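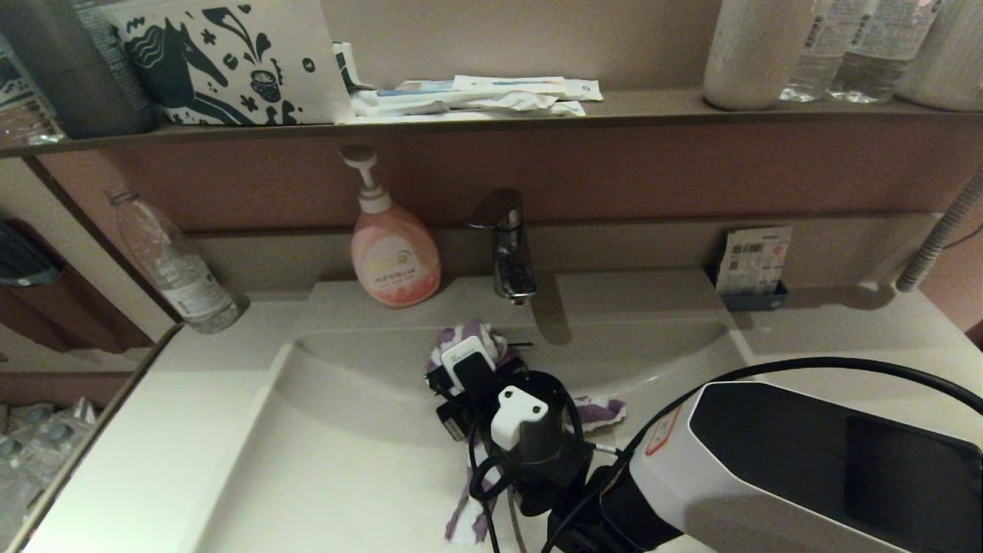
Cable slack on a wrist-mounted gripper, bathroom cell

We run a two-arm cell at a bathroom vanity and I keep getting a lead snagged on the wrist. The thick black cable arcs over the top of the gripper housing, and with hair dryer cords looped in the basin there is plenty for it to catch on. Over the last 488 cycles I logged 16 wrist torque faults, code 2131 on our controller, nearly all during the reach toward the faucet. The gripper itself tests fine on the bench. How much slack should I leave, and where should the cable be anchored?
Posted by rana_cell

clornitz
Set the slack at the worst pose, not at home. Power down the arm drives, release the brakes one joint at a time with the arm supported, and move the wrist by hand to full roll in both directions. The cable should never go tight and should never bend below the minimum radius on its data sheet. Mark it with tape at both anchor points, then clamp.

Put the first anchor on the forearm, behind the last large joint, and the second on the gripper bracket. Use hook-and-loop straps at first. Zip ties cut into braid if you pull them hard, and you will be moving the anchors at least once.
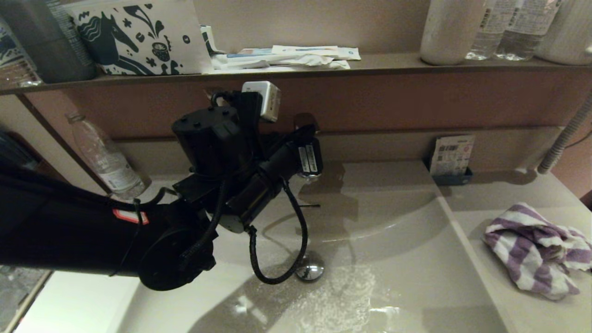 A loop that hangs below the gripper assembly will reach the basin before the fingers do. Shorten it by feeding the excess back along the forearm, and check again at full roll. Keep the thin wires on a separate run from the braided cable if the bracket allows it.

Two more items for a sink:
Form a drip loop so the lowest point of the cable is away from any connector.
Wipe the cable and the joint seals after each wet session. Look for cuts in the jacket while you do it.

After any change in routing, redo the payload identification. The cable load is small but it shifts, and a stale payload value can raise a torque fault without any snag.

dandby
had the same code, it was the connector. reseat it

bitby_bench
Reseating is worth trying, but log joint current first or you won't know which fix did it. Run the faucet reach at low speed with the basin clear, then repeat with the cords in place. If current climbs at the same wrist angle both times, the cable is too short. If it only climbs in the second run, you have a snag — move the approach path up by 3 cm and retest.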